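Chapter 7
Missing Values, and What They Are Trying to Tell You

Every data set you meet in a textbook is complete. The rows line up, each cell has a number in it, and the author has kindly removed the customer who gave her age as "Sunday". Up to now this book has been no better than the rest. From this chapter on you will be handed data with holes in it, and you will be expected to have an opinion about the holes.

We begin with a tale from the town of Prurthorpe, where the library wanted to know how long people spent reading each evening. Covadonga Valcárcel, then in her first job, was given the replies to a postal survey and asked for an average by four o'clock. There were 1123 forms. A good many had the reading question left blank. She did what most of us would do at half past three: she told the software to drop the blank forms, took the mean of the others, and reported that Prurthorpe was a town of tireless readers.

The software had not complained. Software rarely does. It had removed a large slice of the town without comment and printed the answer to six decimal places.

When Covadonga later telephoned a handful of the people who had skipped the question, she found that most of them hardly read at all and had not cared to say so to a library. The blanks were a kind of reply. By dropping them she had dropped the very people the library was hoping to hear about.
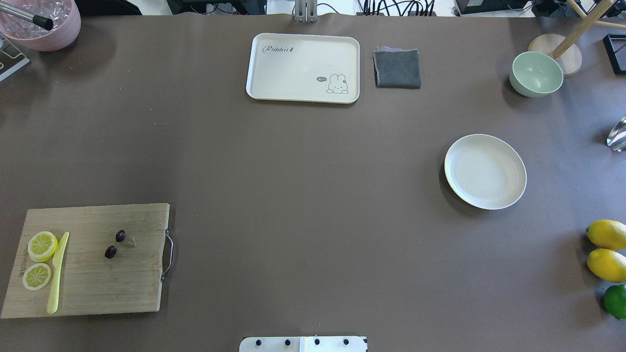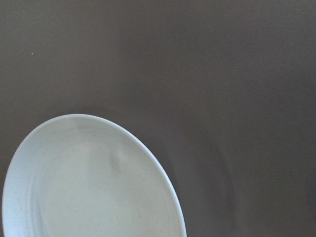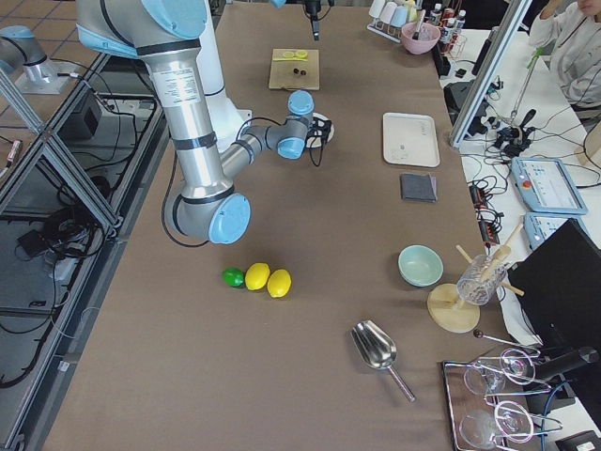
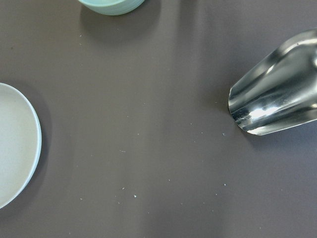 It helps to have names for the ways in which a value can go missing. The standard ones were plainly chosen by someone who disliked students, but they are used everywhere and you had better learn them.

Missing completely at random. The chance that a value is absent has nothing to do with anything, seen or unseen. A box of forms is left in the rain and some of the ink runs. You lose precision, but what is left is still a fair sample. This is the case everyone assumes and few people meet.

Missing at random. In spite of its name, this one is not random in any sense your aunt would recognise. The chance of a gap depends on things you did record. Suppose younger people skip the income question more often, but among people of the same age those who skip it earn much the same as those who answer. Because you know everyone's age, you can put matters right, and Section 7.3 shows how.

Missing not at random. The chance of a gap depends on the missing value itself, even after you have allowed for all you recorded. Prurthorpe was a case of this. No formula will rescue you unless you bring in some outside knowledge or an assumption you are prepared to defend in front of other people.

The awkward part is that the data alone cannot tell you whether you are in the second case or the third. To check, you would need the values you haven't got. Students tend to find this upsetting – quite rightly – and some go on to look for a test that will settle the question. There are tests which can cast doubt on the first case. Between the second and the third you will have to think, and possibly use the telephone.

A word on filling in. The oldest remedy is to replace each gap with the mean of the values you do have. It is quick, it leaves the mean where it was, and it makes your data look far more settled than they are. Take a column of 21 measurements, 10 of them missing. Put the mean in all the gaps and nearly half your column now agrees with itself perfectly. The spread shrinks, the standard error shrinks with it, and your confidence grows on the strength of numbers you made up. We shall do this once, in Exercise 7.2, so that you can see the damage, and then not again.

Better methods fill each gap several times over, with different plausible values, and let the disagreement between them show up in the final answer. They take more work and give wider intervals, and for both reasons they are less popular with managers.

Before you start

You will need the file from Chapter 6, in its original state. If you tidied it, fetch a fresh copy. You should be happy with conditional probability and with fitting a straight line; if the first of these has faded, reread Section 2.4, which is short. Look through the file before reading on, and write down which columns have gaps and why you think they are there. Keep the note. You will be asked for it at the end of Section 7.5, by which time you may wish to change it.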